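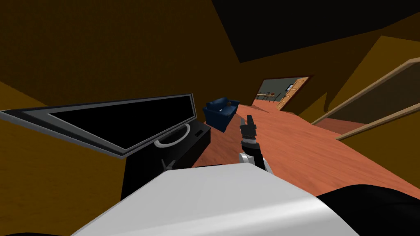 24th October

Up at 5 again to start the dough for Esperanza's order, and I'm still yawning! She wants a honey cake for her mother's party over in Estgate (seven layers, what was I thinking) and I'd only ever made it with four.

Layer three tore. I patched it with cream and kept going, and then the phone rang and it was Gwendolyn Benavides from the Trultdale market

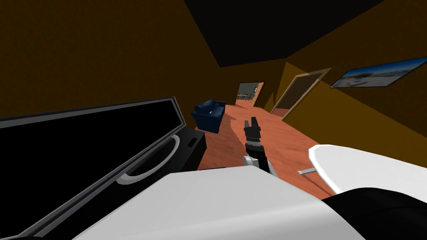 saying there's a stall free in March if I want it. The fee is $200, which I sort of have. I said yes before I'd even wiped my hands, so I guess I'm a baker with a stall now?

Grandma would have laughed. She never measured a thing in her life, and I've got her recipe in grams.
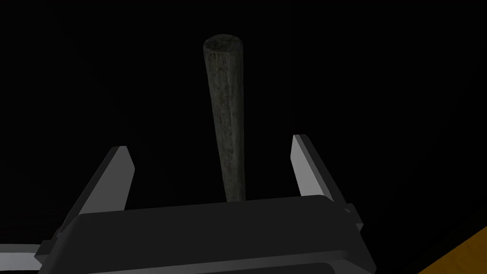
A long wooden handle, worn and rounded at the top.

Need more honey tomorrow.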